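Runway (startup finance)

Runway is the length of time a young company can keep going before its money runs out. You'll hear it given in months, as in "we have 12 months of runway," and the picture behind it is an airplane that has to get off the ground before the pavement ends. I've run small software businesses for a good while and I keep this page as part of my glossary, so expect a few detours into my own bank account along the way. Last updated December 2018.

How it's worked out

The basic sum is easy. Take the cash you have in the bank and divide it by what you lose each month. That monthly loss is called the burn rate, and it comes in two kinds:

Gross burn: everything you spend in a month, with income ignored.
Net burn: what you spend minus what customers pay you.

Most founders quote net burn, and so do I when I want to feel better! Gross burn is the gloomier number, but I like to know it too, especially when one big customer pays most of the bills. If that customer leaves, your net burn turns into something very close to your gross burn overnight.

My first product, Nolteo (a scheduling tool for small clinics), had a net burn of $646 a month in its early days. That was hosting, a bookkeeping subscription, a part-time designer and far too many domain names. I could carry that on savings for ages. What I'd left out was my own rent, and I'll come back to that.

Personal runway and company runway

If you're funded by investors, these two are fairly separate: the company pays you a salary and the salary covers your groceries. If you're bootstrapping, they're the same pot wearing two labels. Margarida Neves, my co-founder on Nolteo, was the one who made me put both on a single sheet. Once my rent, health insurance and food went in, my comfortable stretch shrank to seven months. I sulked for an evening and then canceled the domain names.

Things people tend to forget when they do this for the first time:

Annual bills that land all at once (insurance, software plans, accounting)
Taxes on last year's income
Refunds and failed card payments
Replacing a laptop, always in the worst month 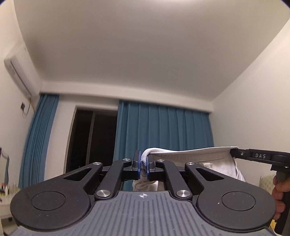
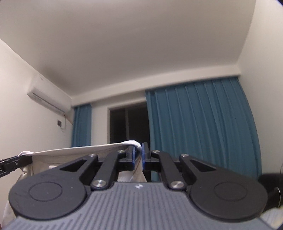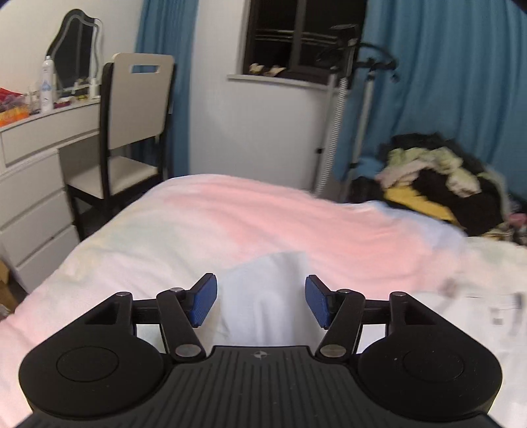

Default alive and default dead

These are two bits of startup slang that go along with runway. A company is default alive if, with its costs steady and its sales growing the way they've been growing, it reaches profit before the cash is gone. It's default dead if it doesn't. Two companies can have exactly the same runway and be in completely different shape, so I find this a more useful question than the month count on its own.

We worked it out for Nolteo one April with 43 paying customers, and the answer was dead, though only just. Raising the price for new signups moved us over the line (on paper, anyway, and the bank balance caught up later).

Ways to extend it

Cutting costs is the quick one, and there's usually less to cut than you'd hope. Raising prices works more often than founders expect, and I put it off every single time. Asking customers to pay yearly brings cash in early, but you owe them that service for the rest of the year, so please don't count it as profit. Juwita Sutanto, who ran a stock-tracking app called Cerkach, sold so many yearly plans in one go that the following spring felt like a desert to her.

Then there's consulting on the side. I did this at Sornley, my second company, and it kept the lights on, but the product barely moved while I was doing it. Some people would call that a longer runway with a slower plane. I think that's fair, and I'd still do it again before borrowing on a credit card.

How much is enough

There's no agreed figure. Funded companies often plan for a year or more between rounds, partly to leave time for raising the next one, which eats months by itself. Bootstrappers vary wildly. Mahnaz Parsa started her bookkeeping service with almost nothing set aside and a part-time job; Bahman Ahmadpour wouldn't quit his until he had two years saved. Both businesses are still going, so I can't tell you who had it right.

My own habit is to recalculate on the first of the month, using the real bank balance and the average net burn of the last three months. A single month jumps around too much to trust.

See also: burn rate, bootstrapping, ramen profitability, deferred revenue, bridge loan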